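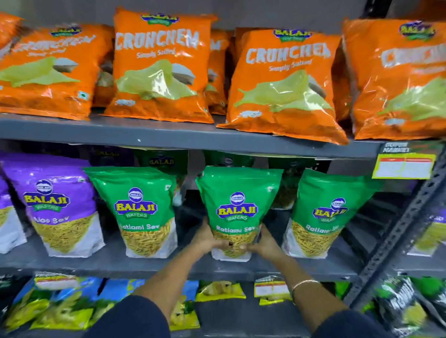

关于赴Kusten公司抓取测试中心参观交流的情况报告

2023年10月16日

一、基本情况

为做好零售补货自动化项目的前期选型工作，我单位技术与采购部门组成考察组，赴Kusten公司抓取测试中心进行了为期一天的参观交流。本次考察的重点为末端执行器在软包装商品上的适用性，同时了解机械臂、相机及控制器的配套情况。对方安排了展厅参观、现场对比测试和技术座谈三个环节，考察组全程参加，并就部分测试项目自带了样品。

二、测试中心概况

测试中心由展厅、货架测试区、控制室和样品库组成。样品库现有商品2494种，以食品、日化和文具为主，按包装形式分类存放。其中软包装类单独设架，自立袋、枕式袋和真空袋分层管理，破损样品登记后另行封存，供分析失效原因使用。

货架测试区采用与门店一致的金属层架，层板高度可调，价签按照门店的方式悬挂。对方介绍，早期测试在平台上进行，商品之间留有间隔，所得成绩明显优于门店实际水平，后改为在满陈列的货架上测试。考察组认为这一做法较为务实，对我单位后续制定验收办法有参考价值。

三、人工操作基准

在安排机械设备上架之前，测试中心先采集人工整理货架的第一视角影像，作为动作设计和结果比较的基准。考察组在控制室观看了有关资料，内容为休闲食品货架的整理作业。上层为橙色袋装薯片，品牌为Balaji，正面印有CRUNCHEM及Simply Salted字样；中层为同一品牌的自立袋小食，包括紫色的Aloo Sev和绿色的Ratlami Sev。操作人员双手拢住一袋绿色Ratlami Sev的下部，袋子位于层板边缘，品牌标识朝外。

对方技术人员就此提出三点看法，考察组记录如下。

其一，双手托持下部时，受力面较大，袋口和正面标识不受遮挡，便于保持陈列朝向。单只两指夹爪难以复现这种托持方式，多数情况下只能夹持袋体两侧或袋口封边。

其二，薯片袋表面光亮、褶皱较多，顶灯反光明显，对相机的深度测量不利。自立袋下部设有透明窗口，可直接看到内装食品，透明材料与印刷材料的成像差异同样需要在算法中处理。

其三，上层个别袋子呈前倾或倾斜状态，相邻袋子之间存在遮挡。识别程序如以整袋轮廓为依据，容易漏检，宜结合局部标识进行判断。

四、夹爪对比测试

现场共对比三类末端执行器，分别为Erkden公司的柔性指夹爪、Tessier公司的波纹吸盘组，以及测试中心自行装配的电动平行夹爪。三类执行器先后安装于同一台六轴协作机械臂，使用同一套相机和同一控制程序，以减少其他因素的影响。测试动作统一为从周转箱取出商品、送至层板、调整朝向并释放。

（一）柔性指夹爪。该夹爪指面为硅胶材质，闭合时可随袋体变形，对自立袋的适应性较好，未见明显压痕。主要问题是手指张开时占用空间较大，在满陈列货架上释放商品时，易碰动两侧已摆好的袋子。操作人员将释放位置前移后，碰动情况有所减少，但商品需要再向内推送一次，单件用时相应增加。

（二）波纹吸盘组。吸盘从正面吸取，不占用左右间隙，在陈列紧密的层架上优势突出。对于表面平整、充气饱满的枕式袋，吸取动作较快；遇到褶皱较深的部位时漏气明显，需要重新选点。考察组自带的一批哑光纸塑复合袋吸附效果不理想，多次在提升过程中脱落。对方建议加大真空流量，同时提示噪声会随之升高，营业时段使用需要慎重。

（三）电动平行夹爪。该夹爪结构简单，重复定位稳定，维护工作量小。夹持力设定偏低时袋体下滑，设定偏高时内装食品有碎裂风险，可用区间较窄。对盒装和瓶装商品，该夹爪表现在三类中最为稳定。

当日上述三类执行器合计完成有效抓取300次，其中141次使用自立袋样品，其余为枕式袋及盒装商品。由于各类样品的分配并不均等，考察组未据此计算成功率排名，仅对失效形式作了分类记录。详细记录表由技术部门留存。

五、相机与控制器

相机方面，测试中心目前采用腕部相机与固定相机相结合的方式。固定相机负责判断层板空位，腕部相机在接近商品时修正位姿。考察组提出关闭部分顶灯再次测试，对方予以配合。调整照明后，光亮包装上的深度缺失区域有所缩小，但价签文字的识别质量下降。对方表示，加装偏振片的方案正在验证，尚无可提供的结论。

控制器方面，现场使用的是Rutus控制器，最多可接入2种末端工具并在程序内切换。考察组重点询问了断电恢复、力控参数保存和日志导出三项功能。前两项作了现场演示，断电恢复后机械臂停留原位，需人工确认方可继续动作。日志导出目前仅支持离线方式，与我单位现有系统对接尚需开发接口，工作量有待进一步评估。

六、座谈情况

座谈中，双方就验收指标进行了讨论。对方倾向于以单次抓取成功作为计量单位，我方提出应以商品正确上架、标识朝外且未影响相邻商品作为完成标准。经沟通，对方同意在后续测试中同时记录两种口径的数据。

关于双臂方案，对方认为其动作更接近人工托持，适用于较大规格的软包装商品，但设备占地和安全防护要求相应提高，在普通门店通道内布置有一定困难。考察组建议暂不列入首期范围，可在仓库拣选环节先行了解。

关于耗材，柔性手指和吸盘均属易损件。对方提供了更换步骤说明，未提供寿命承诺，表示需要根据实际商品和作业频次确定。采购部门将在询价时要求供应商单独列明易损件价格。

七、下一步工作

（一）由技术部门整理首期试点商品清单，按包装材质、表面反光程度和是否自立进行分类，并向测试中心寄送样品。

（二）由采购部门分别向Erkden公司和Tessier公司索取正式技术资料及报价，报价范围应包括安装法兰、气路附件和易损件。

（三）商请测试中心按照统一样品配比重新安排一轮对比测试，测试货架按我单位门店层高布置，全过程留存影像。

（四）由信息部门与控制器供方联系，取得日志格式说明，提出接口开发意见。

以上事项的办理进展，由技术部门汇总后另行报告。

附件：夹爪失效形式分类记录表（略）

零售补货自动化项目考察组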